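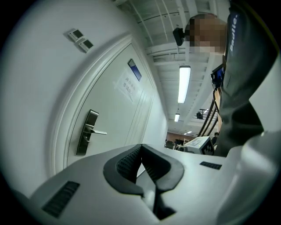
I still have the blister. It's on my left heel, and I've been showing it to people who did not ask, because I walked from Kavside to Sesovport on Saint Francis's behalf (well, on the creek's behalf) and I want somebody to know it!

If you've been reading since spring you know the background, but a few new folks have signed up, so quickly. Tullutel is the creek that runs behind our church, under the highway, past the ball fields and eventually into the bay at Sesovport. The county has a plan to put the middle stretch of it into a concrete pipe so the road can be widened. A bunch of us think that's a terrible idea. We think so for the herons, for the flooding it would push onto the trailer park downstream, and for the plain reason that we baptize people in that creek every June and have done so since before my grandmother was born.

So we decided to walk it. 14 miles, following the water as closely as the fences would let us, ending at the county building in time for the evening hearing.

I should say how the whole thing started, which was with Bohumila Kuruc standing up after the second hymn. She's 81 and she sings alto two rows ahead of me, and she had the county's flood map folded up inside her hymnal. She unfolded it, which took a while, and said she'd like anyone with working knees to meet her by the coat rack. I went to the coat rack. My knees are fair. There were six of us there that first morning, and by the end of September we had Lutherans, three families from the mosque on Alder, the whole eighth grade confirmation class and a man who told me he didn't believe in anything except trout.

We met in people's kitchens to plan. I have planned a wedding and two family reunions and I'm telling you this was more fun than any of them. Ebbe Sandberg drew the route by hand on the back of some leftover wallpaper, so it was seven feet long and had little roses showing through it. He marked every bathroom. He marked every bathroom TWICE, in two colors, depending on whether you had to buy something to use it. If you ever plan a walk like this, find yourself an Ebbe.

The part I had dreaded was the postcards. We wanted to carry letters from people who couldn't walk, so I took the table outside the grocery store with a stack of blank cards and a coffee can of pens. I'm shy with strangers, always have been. The first hour was hard going. Then a woman with a toddler on her hip stopped and told me that she'd learned to skip stones at the bend below the ball fields, and she wrote it down and signed it, and after that I just started asking everyone, "Do you have a creek story?" Everybody has a creek story! A fellow had lost his wedding ring in there. One teenager wrote hers entirely about frogs. We ended up with 425 cards, and I read every one of them at my kitchen table, crying on and off like a person chopping onions.

The morning of the walk we gathered at 6 by the footbridge. It was dark enough that I couldn't tell who was who until they talked. Pastor read from Psalm 104, the part about the springs in the valleys, and one of the dads from Alder Street recited a verse about water in Arabic and then in English, and then we stood and listened to the creek for a minute. Somebody's stomach growled through the entire silence. Then off we went.

23 of us started, and people joined and dropped off the whole way. The first few miles are the pretty ones, all alder and sword fern, with the path soft underfoot. The eighth graders ran ahead and came back and ran ahead again, so I figure they covered the distance of a small country. We had one banner, painted on a bedsheet, and we learned a lot about wind that day. (Cut slits in your banner. Cut more than you think.)

Kos came too. Kos is our dog, for the new people, a brown mutt with one ear that stands up. He carried his own water in his saddlebags and drank mine.

Where the highway crosses, the creek goes through the old culvert, and that was the stretch that got to me. You come out of the trees into the roar of the trucks and the water just disappears into a hole. There's trash packed against the grate. It smells like a wet basement. Bohumila, who was doing this leg on foot (she rode the others in Ebbe's van and waved at us like the queen), stood at the rail with her hand on the concrete and told the kids that when she was first married there were salmon as far up as our footbridge. One of the boys asked her how many. She said, "Enough that you smelled them," and he thought that was the best thing he'd ever heard.

We prayed there. Short, on account of the trucks.

Lunch was at the trailer park, and I want to say this loudly: the residents fed US. We had sandwiches packed and they'd set out tamales and potato salad and a giant orange cooler of lemonade under an awning, and we sat on the steps and in lawn chairs, and they showed us the lines on the skirting where the water came up two winters ago. Knee high on me. One family had moved their photo albums to the top kitchen cabinet and left them there ever since. Five of them put on sneakers and walked the rest of the way with us. I had spent all those weeks talking about the people downstream, and I'm a little ashamed that this was the first time I'd eaten with them. I've got two phone numbers now and an invitation to a birthday party.

The last miles were long. Sidewalk is hard on the feet, and it drizzled, and the route past the warehouses has nothing to recommend it apart from one very good bathroom (marked in green, buy something). We sang. We sang everything we all knew, which in a group like ours came down to "This Little Light of Mine" and a surprising amount of Motown.

We reached the county building with the hearing about to begin, filed in damp and a bit smelly, and filled up the back four rows. The cards went up to the front in the coffee can and two shoe boxes. Each speaker gets 2 minutes. I had practiced mine in the shower all week and then I dropped my page on the way to the microphone and did it from memory, and I forgot the part about the impact study completely, and I told them about the stone skipping and the wedding ring instead. My voice shook the whole time. Then one of the women from the trailer park spoke about the photo albums, and the room got very quiet, and one of the commissioners put down her pen.

They didn't vote. I know, I know! They've put the pipe on hold and asked the engineers to come back with a bridge option, with real costs attached, before the next hearing. The engineer I talked to in the hallway was a nice young man who told me a bridge is more expensive up front and that he fishes. I gave him a blank postcard.

So there's more to do, and I'm so happy to be doing it. If you're nearby, we're writing to the commissioners on the first of every month, and there's soup at our place afterward. Bring a bowl, we've run out. If you're far away and you've got a creek of your own, go and find out where it goes under the road. Ask the neighbors about it. Take a notebook along.

A few people have asked for practical stuff from the day, so I'll put up Ebbe's route notes once I work out how to photograph seven feet of wallpaper. In the meantime - two pairs of socks, change at lunch, and put the second pair somewhere the dog can't get them.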